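Printed Rugs: Your Questions

We get a lot of lovely emails about our printed rugs, and the same questions keep popping up (keep them coming!). Efthymia Moschos has pulled the answers together.

Which designs can I get?
There are 17 at the moment, from the pebbles and floorboards to the ever-popular red brick. Brick is our favourite in the workshop by miles. It looks wonderful in a hallway, and children seem to love building toy streets on it!

Is the pattern woven or printed?
Printed, all of it. Our printer, Luzius Bachmann, mixes the reds for the brick design himself and will happily talk about them for an hour if you let him.

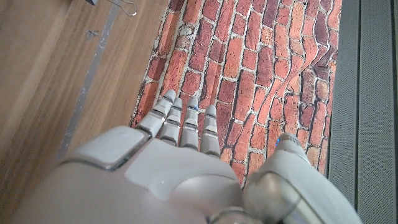 Red brick print, seen close up.

Will the colours fade?
Any rug will soften a bit in strong sun, so turn yours end to end every August or so. Our oldest brick rug has been in the Utdale shop window for years and we still get people asking to buy it.

How do I clean it?
Vacuum on a low setting, without the rotating brush. For spills, blot with a damp cloth and a drop of mild soap, working inwards from the edge of the mark. Please don't put it in the washing machine, even the small sizes.

Mine has arrived with curled corners. Help!
Easily sorted. Roll it up the opposite way, leave it for an hour, then lay it flat with a couple of heavy books on each corner. Most settle within 2 days.

Do I need an underlay?
On carpet, no. On tiles or bare boards, yes please, and cut it slightly smaller than the rug all the way round.

Can I have a special size?
Yes! We can print up to 575 cm long, and we've done over 77 odd-shaped ones so far, including a lovely long brick path for a playroom. Send us your measurements in centimetres and Efthymia will reply with a price.

Page updated 8 Jan 2022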